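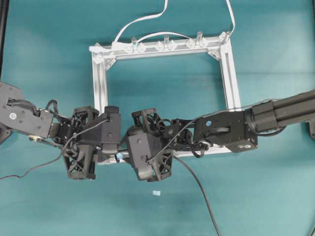 Omolara Lawal wrote to ask if the cables can go on before the joints are tightened, and whether a mat underneath makes any difference. Good questions, and I used to do it in the wrong order myself. I leave the cables for last now, and yes, I like a smooth mat (mine came from Prutstead and it has survived more than 20 of these builds!).

Section 5. Squaring the frame and running the cables

1. Lay the aluminum bars flat and push each corner together by hand. Finger-tight is plenty for now.

2. Measure corner to corner both ways. On my frame it's 275 mm, and the two numbers should match – if they don't, nudge a corner and measure again.

3. Tighten the corner brackets a little at a time, going around the frame twice.

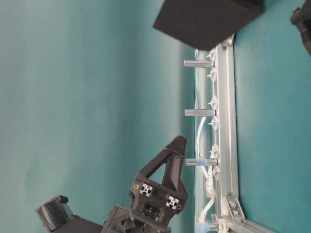 4. Check the joints once more with a square. I do this after a cup of coffee, when I'm less in love with my own work.

5. Lay each cable along its bar with some slack, then press it into place.

Caution: don't lift the frame by the clear parts. Hold it by the metal.

Note: go easy on the screws – they strip fast, and I've ruined a few.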